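How to Request a Copy of Your Criminal Court File

Last updated January 19, 2023

A criminal court file holds the charging document, motions, orders, and the final judgment. Former defendants ask for it when they apply for a license, prepare an appeal, or seek to have a record sealed. The steps below apply to closed adult cases in the Drakisham trial court.

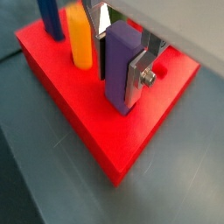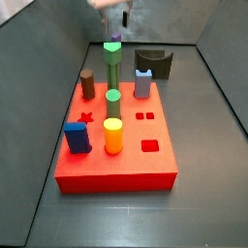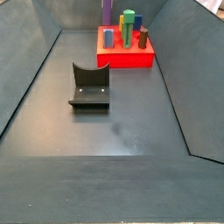

Can I get the file if my case was dismissed?

A dismissed case still has a file, and you can request it the same way as any other closed case. If the case was later sealed, only you or your attorney can receive copies, and photo identification is required at the counter.

Step 1. Find the case number

The case number is printed at the top right of every order and notice the court sent you. It starts with the filing year, followed by a two-letter case type and a serial number. If you have no paperwork, search the public index by last name and date of birth. The index terminals are in the Sernora Annex, first floor. Sealed cases do not show up in the index. For those, ask the clerk to run a search and bring identification.

Step 2. Fill out Form 236

Form 236 is the records request form. Complete one form per case. In Section A, write the case number and the full name of the defendant as it appeared on the charging document, even if the name has since changed. In Section B, mark the documents you want. "Entire file" includes exhibits only if they are paper. Audio recordings of hearings are ordered separately on the transcript form.

In Section C, choose plain or certified copies. A certified copy carries the clerk's stamp and signature. Licensing boards and immigration offices usually ask for a certified judgment. Plain copies are enough for your own review.

Step 3. Submit the form

You can hand the form in at the records counter or mail it to:

Clerk of Court, Records Unit
P.O. Box 2183
Drakisham

Mailed requests must include a copy of your photo identification and a stamped return envelope. Requests sent by fax are not accepted.

Step 4. Pay for the copies

The clerk prepares a cost notice after the file is pulled. Files of up to 100 pages can usually be copied the same day. Files over 300 pages are sent to the outside copy service, Stemis, and the cost notice will say so. Payment is due before copies are released. If you had appointed counsel in the case, attach a fee waiver request to Form 236.

Step 5. Check what you receive

Compare the copies with the docket sheet, which lists every filing by date. Look for the charging document, the plea form or verdict, the judgment, and any order entered after sentencing. If an item on the docket is missing, write its entry number on the cost notice and return it to the counter.

Some pages may be blacked out. Victim addresses, juror names, and financial account numbers are removed before copying. To see removed material, you must file a motion with the judge who handled the case.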